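4.3 Checking the gripper width signal and labeling episodes

This section covers the steps between copying recordings to the workstation and starting a training run. It assumes you have finished camera calibration (section 4.1) and that the Korkora importer has written one folder per session.

Korkora reads the width of the jaws from the video itself. It tracks the two finger pads and turns the distance between them into an opening value for every frame. If the pads are tracked badly, the policy learns to close at the wrong time, and the fault is hard to find later. Check the width first, then label.

Before you start

You need Korkora 2.3 or later, a session folder, and a calibration file made with the same hand tool. Calibration files are not interchangeable between tools, even when the tools look identical.

Checking the width signal

1. Open the Sessions tab and select the session folder. The status line should read Imported.

2. Click Width > Set range. The viewer jumps to the open-close clip at the start of the session.

3. Scrub to the point where the fingers are farthest apart and press O. Scrub to the point where the pads touch and press C.

4. Click Width > Track. A graph appears under the viewer. The line should move smoothly between 0 and 1, with flat stretches where the fingers are held still.

5. Look for spikes. A single-frame spike can be left alone, and the smoothing filter will remove it. A spike that lasts 8 frames or more is a tracking loss and has to be fixed.

6. To fix a tracking loss, drag across it on the graph, then click Retrack. If the line is still broken, open the color mask and narrow the hue band until only the pads are highlighted.

Note: Objects close to the pad color can pull the mask away from the fingers. Set a search region that covers only the area the pads move through. The region is stored with the tool profile, so you set it once.

Caution: Do not change the tool profile after labeling has begun. Korkora recomputes the width for the whole session and discards any labels tied to the old values.

Labeling episodes

7. Switch to the Episodes tab. Korkora proposes a start and an end for each episode, based on camera motion and width.

8. Play each proposal at double speed. Move the start marker to the last still frame before the hand sets off. Move the end marker to the first still frame after the jaws open.

9. Choose a task name from the list. Use the existing name if there is one – "cup_upright" and "cups_upright" are treated as two different tasks.

10. Mark the outcome as Complete, Partial or Reject. Partial episodes are kept for the perception model and left out of policy training.

Cluttered tabletops need no special setting. Leave the unrelated objects in view and do not mask them out, or the model will have had no practice ignoring them.

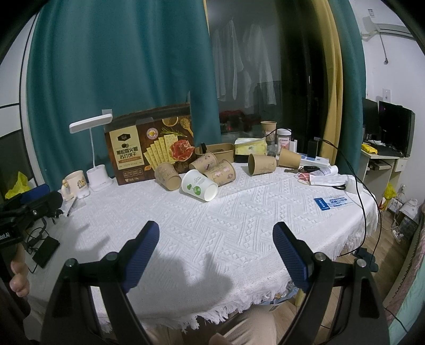
11. When every episode has an outcome, click Validate. The report lists missing labels, episodes shorter than 51 frames and gaps in the camera pose.

12. Click Export and choose the Puromby format. The default shard size is 500 episodes. Lower it if the training machine runs short of memory while loading.

Note: Validation stops after 2,000 warnings. If you reach that limit, the usual cause is a wrong calibration file. Load the correct one and import the session again.

Section revised February 2021 by Lovisa Ekström. For pose gaps, continue with section 4.4.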